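4 Bagging and storing rubber bands

This section covers the sorting, bagging and storage of loose rubber bands at a Plilley packing bench. It applies to the standard bench and to the Sarkness bench with the raised back edge. For string, tape and cable ties, refer to section 5.

4.1 Before you start

The following are needed:

Clear zip-top bags, one for each colour or size to be kept
A marker suitable for plastic
The stock sheet for the shelving unit
A dry cloth

Wipe the bench top with the dry cloth. Do not use spray polish before handling rubber bands. Polish residue transfers to the bands and makes them stick together in the bag.

Check that the bench is out of direct sun. Bands left in sunlight become brittle and may snap when stretched.

CAUTION: Rubber bands may contain natural latex. Persons with a latex allergy should not carry out this procedure.

4.2 Sorting

1. Tip the bands on to the middle of the bench. Keep the pile at least a hand's width from the front edge.

2. Spread the pile with the flat of the hand. Do not pull at single bands while they are still tangled.

3. Remove any band that is cracked, sticky or knotted. Discard it.

4. Separate the remaining bands by colour. Where the same colour has been supplied in more than one size, separate by size as well.

5. Place long bands flat and to one side. Long bands wrap around shorter ones and should be bagged last.

NOTE: Bands that have been stored in a coil will spring back into loops when released. This does not affect their use.

4.3 Filling the bag

1. Open the zip along its full length.

2. Write the colour, size and month of packing on the white label area (for example, 'Orange, 54 mm, August'). Write before filling – the plastic is difficult to mark once the bag is full.

3. Hold the bag by its upper edge, with the opening uppermost.

4. Lower the bands in by small handfuls. Let them drop to the bottom of the bag before adding more.

5. Stop when the bag is half full. An overfilled bag will not lie flat in the bin and the zip may open under load.

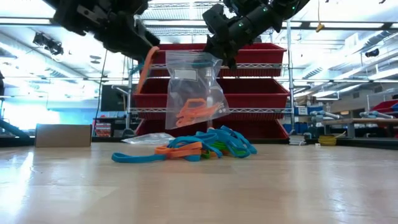
Text: Henok Moges, Rorkimau product manuals

With orange bands in the bottom of the bag and the blue and green ones still in a pile on the bench, check the upper edge before going further. Any band left hanging outside the bag must be put in or returned to the pile. A band caught across the zip will prevent it from closing and can split the track.

Lay unused bags flat, away from the bands being sorted.

4.4 Closing the bag

1. Lay the bag on the bench and press from the bottom upwards to push out most of the air.

2. Starting at one corner, press the zip together between finger and thumb and work across to the other corner.

3. Lift the bag by one top corner and shake it gently. If the zip opens, clear the track with the dry cloth and repeat step 2.

If the zip opens a second time, transfer the contents to a new bag. Do not seal a faulty bag with tape.

4.5 Placing in the bins

Bagged bands are kept in the Teshome plastic bins on the wire shelving unit behind the bench. Each bin takes up to 31 bags when they are stood on edge.

1. Place the bag in the bin with the label area facing forward.

2. Put newly packed bags at the back of the bin and bring older bags to the front.

3. Keep mixed or unsorted bands in the lowest bin only.

4. Enter the bag on the stock sheet.

Do not hang bags from the shelf wires or from the posts. The plastic tears at the corners and the contents may fall behind the unit.

4.6 Common faults

Bands stuck together in the bag: the bag was closed damp, or the bands have perished. Open the bag, separate the bands and discard any that leave a mark on the fingers.

Label has rubbed off: the marker was not dry before handling. Leave for 2 minutes after writing. A label that can no longer be read should be replaced along with its bag.

Bag will not stand in the bin: too much air or too many bands. Open and repeat 4.4, or divide the contents between 2 bags.

Colours mixed after packing: return the whole contents to the bench and repeat from 4.2. Do not sort inside the bag.

4.7 Inspection

Open one bag from each bin every six months and stretch several bands to twice their resting length. Hold them away from the face. If any break, inspect the rest of that bin and amend the stock sheet.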